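Ekari Opens Its Clothes Mending and Folding Room in Matby This May

MATBY - Well, we did it! After a long winter of sorting, hauling and arguing over shelf heights, I get to tell you that Ekari is opening a room just for clothes. I'm Sheena Nisbet, I run the place along with Hawi Tesfamariam, and I have been waiting to write this one.

If you've dropped off a bag with us before, you know how it used to go. Your shirts and sweaters went into a big bin by the door, and whoever had a free minute (usually Hawi, eating lunch with the other hand) would pull things out and fold them on the counter next to the register. It worked when we got a few bags a week. Last year we took in 2,719 pieces of clothing, and the counter just couldn't keep up with us.

So we took over the old Sunum showroom next door. It had been sitting there with the lights off, and the rent was something we could live with. Starting in May, every piece that comes in goes through that room first. We check the seams, look in the pockets (please, please check your pockets), set aside anything that needs a needle, and fold the rest for the shelves.

"I wanted a place where you can shake a coat out without hitting a customer," says Hawi. "Now I have one, and I'm not giving it back."

We kept what was good about the showroom. There's a shiny white floor in one part and a dark green-grey one in the other, with a low step of wooden slats where they meet. We talked about ripping the step out and I'm so glad we didn't - it gives the room two halves, and I like the brown planks. I do want to find a better spot for the power strips and cords before the doors open, so that's on my list.
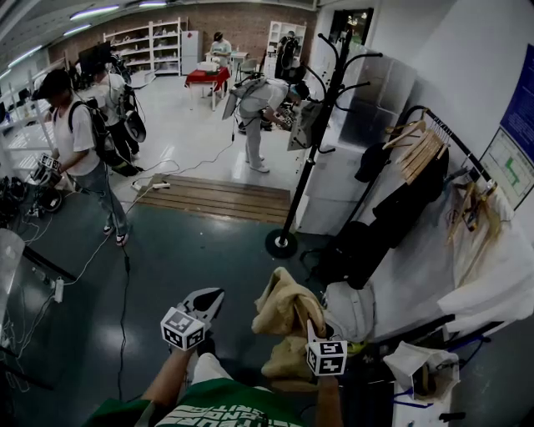 Thick, heavy things are the ones that slow us down, by the way. A T-shirt takes no time at all, but a big tan top or a winter coat wants to be smoothed out, folded in at the sides and then folded again, and if you rush it you end up doing it twice. We're asking everyone to bring heavy pieces in their own bag, eight to a bag at most, so the lighter stuff doesn't get squashed.

The first 100 people through the door will get a mending kit from our friends at Weldu, with thread, two needles and a handful of buttons. Our goal for the first season is 1,000 pieces mended and back on the shelves, and I think we can beat it!

Drop-off opens at 9 a.m. and we stop taking bags at 4 p.m., so there's still time to get everything folded before we lock up. Clean clothes only, please, and no hangers. The shop keeps its usual hours, and the new room has its own door to the left of ours.

Press questions can come to me, Sheena, at the shop counter. For anything about mending, ask for Hawi.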